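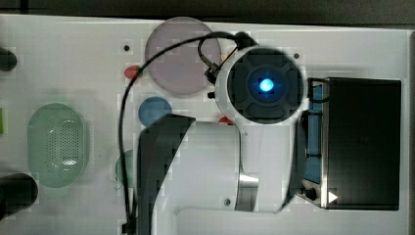
White robot arm over the bench top, blue light on, black cable running across the table.

March 2023
Level measurement notebook, wet bench
Entry by Leonor Garcia. Read and countersigned by Kamran Siddiqui.

Subject: pressure transmitter drift on the tall column, and the change of mounting height.

The submersible transmitter supplied by Anadik was returned to the tall column for a second set of readings, following the disagreement recorded in the November entry. At that time the transmitter and the sight glass parted company as the column was filled, with the transmitter always reading low. Mr Pop's view was that the vent tube in the cable had become blocked. Mr Siddiqui thought that the zero had been set with the sensor already under a small head of water. Both explanations were open when the work was stopped, and the present entry is intended to settle the matter so far as the equipment allows.

Method. The column was drained and left overnight. The transmitter was hung from the upper bracket with its face clear of the floor of the column, and the zero was taken in air. The column was then filled in steps of 100 mm by the sight glass, with a wait of four minutes at each step before the reading was written down. The same steps were followed on the way down. Tap water was used throughout, and its temperature was taken at the top and at the bottom of the column before each run.

Three full runs were made. The first was discarded. Ms Van Leeuwen noticed that the cable clamp had slipped during filling and that the sensor was resting on the drain fitting. The clamp has been replaced with the older screw pattern, which holds better on a wet cable. The figures for the discarded run remain in the loose sheets and are struck through.

Results. On the two good runs the transmitter followed the sight glass closely for the lower half of the column and then began to read low, as before. The gap on the way down was smaller than on the way up at the same height. A blocked vent would be expected to give an error that moved with the weather and stayed much the same from bottom to top. The barometer in the corridor hardly moved between the runs, so the present readings do not test this properly. A wrong zero would also give the same error at every height, and it is therefore difficult to see how Mr Siddiqui's explanation can account for the whole of the effect. He has accepted this in discussion, with the remark that the November zero was still badly taken.

The vent tube was opened at the junction box and checked with the hand pump. Air passed freely. The drying capsule had changed colour and has been renewed, but there was no water in the tube.

Attention then passed to the span. The Dakari display unit which converts the current loop into a height has a setting for the density of the liquid. It was found at a value suited to a light brine, presumably left over from the work Mr Crăciun carried out for Roman. With a density set too high, the display will give a height that is too low, and the error will grow as the column is filled. This agrees with the upper half of the curve. It does not fully agree with the lower half, where the error ought to have been visible and was not. Some of it may be hidden by the width of the marks on the sight glass, which are hard to read near the bottom flange.

The density has been returned to the value for fresh water. One quick fill was made afterwards, without the waiting time, and the display and the sight glass agreed at the top mark. This should not be quoted as a result.

The difference between the upward and downward readings is not explained by the density setting. Ms Van Leeuwen suggests that the sight glass lags the column when the lower valve is only part open. The valve was found at half a turn.

Sonilow have asked whether the column may be used for their ultrasonic head. Mr Pop has replied that it may, once the present work is closed - the top cover would need to come off, and the bracket is in the way of the beam.

Outstanding:
Repeat both runs with the corrected density and the lower valve fully open. (Garcia, Van Leeuwen)
Repeat the zero check on a day when the barometer has moved. (Pop)
Clean the sight glass and mark the lower end afresh. (Siddiqui)
Ask Mr Crăciun whether any other display was set for brine.
Order drying capsules. The last one has been used.

Loose sheets are filed behind this page. The settings of the display unit, before and after, are written inside its cover.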